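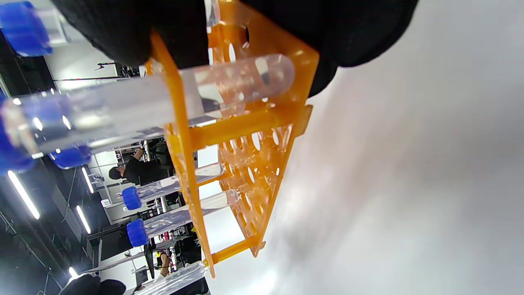
Hancombe audit: what happens to the council leader now?

Hancombe Local Politics > Council and Elections

tollgate_ray
The state auditor's people were at the council offices again this morning, second time since May. My sister-in-law works across the road and says they carried out boxes from the planning department and from the leader's outer office. The Charvát paving contract is what everyone assumes it is, but there is nothing official on that yet.

What I want to know is the procedure. If Pinheiro's office is part of this, does he have to step aside while it goes on, or is that up to him? I read the charter last night and could not find anything that says he must.

mkellerway
It's up to him. The charter only removes a member on conviction or for missing meetings. There's a section on leave of absence but it has to be requested by the member.

Also, we don't know his office is "part of this." The paving records would pass through there anyway for signature.

Dunmore Lane
They would pass through for signature, yes. They would not normally be kept there. I worked in records for 18 years and the signed copy goes to the clerk the same day. If boxes came out of the leader's outer office, then something was being stored in it that should have been downstairs.

mkellerway
Or it was his own correspondence. Boxes are boxes.

pattycake_hancombe
Can somebody catch me up, I only moved here last year. Is this the same contract that was in the paper over the winter?

tollgate_ray
Same one. Short version: Charvát got the resurfacing work on the east side streets without a second round of bids. Councilwoman McKinnon asked for the bid file three times and was told it was being prepared. When she finally got it there were pages missing, and she sent a complaint to the state. Pinheiro says the bid waiver was legal under the emergency rule because of the frost damage.

Dunmore Lane
And the emergency rule only covers work that starts within 5 days of the vote. Work on Trernness Road did not start for over a month.

highstreet_walt
This keeps getting repeated and it isn't right. The rule says "commence," and ordering materials counts. The city attorney gave an opinion on it years ago when the water main went. I'm no fan of Hélder Pinheiro but people should get the rule right before they hang him with it.

Dunmore Lane
That opinion was about pipe that had to be made to order. Asphalt does not have to be made to order a month ahead. I'd be surprised if the auditor accepts it.

highstreet_walt
Then the auditor can say so. That's the job.

R. Callow
My problem is with the timing. Josée McKinnon announced she was running for leader two weeks before she sent the complaint. I'm not saying the complaint is wrong. I'm saying she had the incomplete file for a good while and sat on it until it was useful to her.

pattycake_hancombe
Does that matter though? If the pages are missing they're missing.

R. Callow
It matters to me when I decide who to vote for. It doesn't matter to the audit.

tollgate_ray
She said at the meeting that she waited because the clerk asked for more time to look for the pages. Anežka Malý was sitting right there and didn't dispute it. It's in the minutes, item 1404 if anyone wants to look it up. The online minutes are a mess but you can search by item number.

mkellerway
Found it. It says the clerk "requested additional time." It doesn't say how much or when. So you can both be right.

eastside_deb
Speaking as someone who lives on one of these streets, the paving itself is bad. It's already coming up at the corner by the Fomesex building and there's a dip outside my driveway that holds water. Whoever signed for it never came and looked at it. I've called the works line and got a reference number and nothing else.

highstreet_walt
Same on Trernness. The top half is fine and the bottom half looks like they ran out.

Dunmore Lane
Deb, send photos to the auditor's public comment address as well as to works. They do read them. Put your street and the date you called on each one.

eastside_deb
Will do, thanks.

R. Callow
Does anyone know if the petition is still going? The one asking him to take leave. Reijo Seppälä had a table outside the library.

tollgate_ray
Still going. He had some 300 names last I heard. It has no legal force, it's a request. He plans to read it into the record at the next meeting during public comment.

mkellerway
I won't sign it. If he takes leave, the deputy sits in the chair, and Zuzana Gajdoš voted for the waiver too. So did four others. You'd be swapping one yes vote for another.

tollgate_ray
She voted for it but she didn't negotiate it. I think there's a difference - she had the same two-page summary that all the members had.

mkellerway
She could have asked for more than two pages. McKinnon did.

pattycake_hancombe
What time does the meeting start? The website says 6:30 and the notice on the door says 7.

Dunmore Lane
7. Public comment sign-up is from 6:30 at the side entrance, so if you want to speak go early.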